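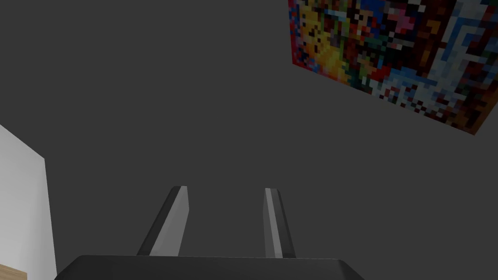 仿真环境腕部视角：夹爪张开，面向灰色墙面，右上方为挂画。

**1/8** Okov规划组本周三完成运动规划与感知接口的版本更新，现将主要变动分条说明，供各合作单位升级时参照。本次更新涉及仿真渲染、位姿估计、轨迹规划和日志工具四个模块，底层驱动不在范围之内。

**2/8** 仿真渲染。腕部相机的外参改由统一配置文件读入，不再写在各任务脚本中。此前不同任务各存一份外参，修改一处而遗漏另一处的情况多次出现，Adwoa Annan在代码评审中已就此提出书面意见。旧脚本仍可运行，但启动时会输出弃用警告，下一版本将停止支持。

**3/8** 位姿估计。腕部视角常遇到大面积单色墙面，可用特征点很少，视觉里程计容易漂移。新版本增加了特征分布检查：当特征点集中于画面一角（例如只落在一幅挂画上）时，估计器降低视觉项权重，改以关节编码器推算的末端位姿为主。判定阈值可在配置中调整，默认值由Teodoro Navarro负责维护。

**4/8** 关于挂画纹理，有合作单位询问是否应从场景中移除。规划组的意见是保留。实际部署环境中同样存在颜色鲜艳而与任务无关的物体，训练与评测均应包含此类干扰。低分辨率下纹理呈块状属于正常现象，请勿自行替换贴图，以免评测结果无法对照。

**5/8** 轨迹规划。采样规划器的单次迭代上限由327次提高至2000次，超时策略相应调整：达到上限仍无可行解时，规划器返回明确的错误码，不再返回最后一条未通过碰撞检查的路径。上层任务如依赖旧的返回行为，须在升级前修改。碰撞模型中，两指现按当前开合宽度实时更新，张开状态下靠近柜体侧面时的误判问题已列入回归测试。

**6/8** 回归测试。测试集现有424个场景，覆盖抓取、放置、推移和抽屉开合。本版本中有12个场景未通过，均与夹爪贴近竖直面板时的路径平滑有关，问题单已指派Bernice Yakubu跟进。在修复发布之前，涉及贴墙操作的任务请关闭平滑选项。未通过场景的编号和随机种子随发布包一并提供，便于各单位复现。

**7/8** 日志工具。腕部图像与关节状态现采用同一时钟，回放时可逐帧对齐。原有日志须经转换工具处理后方能读取，转换过程不改动原文件。Kyei与Nutton两处站点存量较大，请先行备份，并与Zuweira Quaye确认转换时段，避免占用夜间评测的计算资源。

**8/8** 升级安排。各单位请先在仿真环境中完成全部回归测试，再切换实机控制器；实机首次运行应启用限速模式，并安排人员现场值守。接口文档已同步更新，变更记录中逐条列明了受影响的函数与参数。技术问题请提交至问题单系统，注明版本号、场景编号并附完整日志；接口权限事宜由Pilar Riquelme受理。下一次版本更新计划于十二月发布。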